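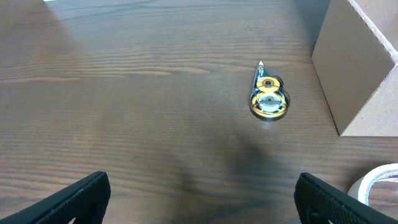 **Plorer Stable Rug, medium weight**
Made by Katayama. Sold by Brorisberg Saddlery, shop and mail order.

The Plorer is a rug for a horse that lives indoors at night and has opinions about it. It has a quilted lining, two cross surcingles, a fleece patch at the withers and a tail cord that most horses will put up with. It comes in navy. We used to stock it in burgundy as well, and we still have one of those, in a size that fits no horse we have ever met.

We've sold the Plorer since before Raelene Ruddock took over the shop, and she has kept it on through two changes of buckle. The current buckle is the good one. It can be undone at 6 a.m. with gloves on, while the horse leans on you.

### Which horses it suits

Clipped horses in training, mostly, and the older ones who feel February in their joints. It's warm enough for a drafty barn but too warm for a closed one. If your horse is sweating behind the elbow by breakfast, go down to the Fandasine Sheet, a thinner rug cut on the same pattern.

Broad-chested horses may find the front snug. Dirk Hollmann's gelding wears the next size up and looks like a sofa, but he doesn't rub.
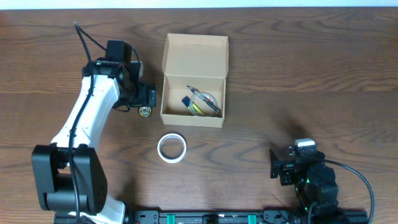 ### Measuring

Run a soft tape from the center of the chest, along the side, to the point of the buttock. Keep it level. Do it again, since the horse will have moved. If you land between sizes, take the larger one for a deep horse and the smaller one for a narrow horse. Guessing from memory is how we came to own the burgundy.

### Details

- Outer: polyester, breathable, not waterproof
- Lining: quilted nylon, fleece at the withers
- Fill: 233 g
- Front: 3 buckled straps
- Neck cover: sold separately
- Color: navy

It isn't a turnout rug. We say this to everyone and a few come back each spring with something that resembles a wet mattress.

### Washing

Brush off the hair first – your washing machine will not thank you, but it will keep working. Fasten all the straps, wash cool with a mild soap, and hang it over a rail to dry. No tumble dryer. Allow around 60 hours in a cold tack room before you put it back on a horse.

### Repairs

Sabine Fuchs does our mending in the back of the shop. She'll replace straps, patch tears and re-stitch surcingles on any Plorer, whatever its age. Please wash it before you bring it in. She does send them back.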